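Chapter 5
Weight, Payload and Where You Put Things 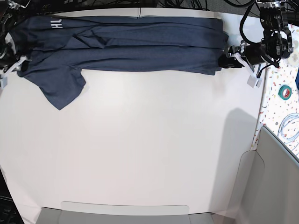
Figure 5.1 A navy T-shirt folded lengthwise on a white tabletop.

I bought my first van because it had a sliding door that worked and a price I could pay. I did not look at the sticker on the door jamb. I don't think I knew there was a sticker on the door jamb! I built a bed, a kitchen, a water tank and a very handsome set of cabinets out of boards that were much too thick, and then I drove it over the hills to Urkbridge one July with the rear end sagging so low that the trailer hitch scraped every time I pulled into a gas station.

The van got there. The rear tires were finished by the time I got home, and so was one of the shocks, and I spent that fall learning the things that make up this chapter. I'd like you to learn them in a week or so, at a desk, for a lot less money.

By now you've read Chapter 4 and you know how the body of a van is put together, where the ribs are and what you can safely bolt to. You may have a floor plan drawn already. Keep the drawing out while you read, and use a pencil, as things are going to move.

Words you'll need

Most people say "weight" and mean several different things by it, so let's get the vocabulary down before we do any arithmetic.

Curb weight is what the vehicle weighs with its standard equipment and its fluids, including a full tank of fuel, and with no people or cargo in it. Makers don't all figure it quite the same way, so treat a number from a brochure as a starting point.

Gross vehicle weight rating, or GVWR, is the most the loaded vehicle is allowed to weigh. That takes in the van, the fuel, the driver, the passengers, the dog, the cabinets, the water, and the cast iron pan somebody insisted on bringing.

Payload is the difference between the GVWR and what the vehicle weighs empty. Your whole build has to fit inside it, and so do you.

Gross axle weight rating, or GAWR, is the limit for one axle. There's one for the front and one for the rear, and you can be under your GVWR and still be over on an axle. My students miss this more than anything else in the course (I missed it too, see above), so please read that sentence again.

Tongue weight is the downward push of a trailer on the hitch. It counts against your payload, and most of it lands on the rear axle. In fact it takes a bit of load off the front wheels while it's at it, the way a kid on one end of a seesaw lifts the other end. We'll come back to trailers in Chapter 6.

The two vans at Pristano

When I was teaching evening classes at Pristano we had two students, Yanling Cao and Neusa Fontes, who had bought the same model of van with the same engine and the same long wheelbase. They built at the same time, side by side, and borrowed each other's clamps. On paper the two builds came out almost 30 pounds apart. On the road Yanling's drove like a car, and Neusa's wandered in crosswinds and felt light at the steering wheel.

The difference was all in placement. Yanling had put her water tank low, just ahead of the rear axle, with the batteries across from it. Neusa had put the water, the batteries and a big toolbox all the way back by the rear doors, because that's where the space was. Everything she'd hung out behind the axle was prying the front end up a little.

We took both vans down to the public scale on a Wednesday and got front and rear weights for each one. You'll see those tickets in Section 5.3, where I ask you to work out the axle loads yourself before you look at the answers in the back. Neusa moved the water and the batteries forward over the next couple of weekends and kept the toolbox where it was, and the steering felt a good deal better to her after that. I still think the toolbox should have moved too – we argued about it for the rest of the term.

How this chapter is laid out

Section 5.1 shows you where to find the ratings on your own vehicle and how to read them. Section 5.2 is the load sheet, a plain list of everything that goes into the van and what it weighs. Fill it in with real weights. A bathroom scale is fine for most of it: hold the thing, step on, write down the number, put the thing down, step on again, subtract.

Section 5.3 takes your load sheet and turns it into axle loads. There's some multiplying and dividing, but no algebra beyond what you'd need to split a restaurant bill. Fengying Deng checked all the worked problems for this edition and caught 3 of my mistakes, one of them pretty embarrassing.

Section 5.4 covers side-to-side balance and height. Folks forget about height. A roof rack loaded with gear raises the center of gravity, and you'll feel that on an off-ramp long before you read it on a scale.

Section 5.5 is on tires and pressures under load, and it's short. Check the pressures cold, and read the load rating on the sidewall before you buy anything to put in the van.

Before you start

Go out to your vehicle with a flashlight and a notebook. Open the driver's door and look for the label on the jamb or the edge of the door. Copy down the GVWR, both axle ratings, and the tire size and pressure for each axle. If you don't own a van yet, use the label in Appendix B, which came off the old Urberg shop van and has a thumbprint in the corner you can ignore.

Then write down your guess for what your finished build will weigh, front seats back. Fold the page over. We'll open it up again at problem 12.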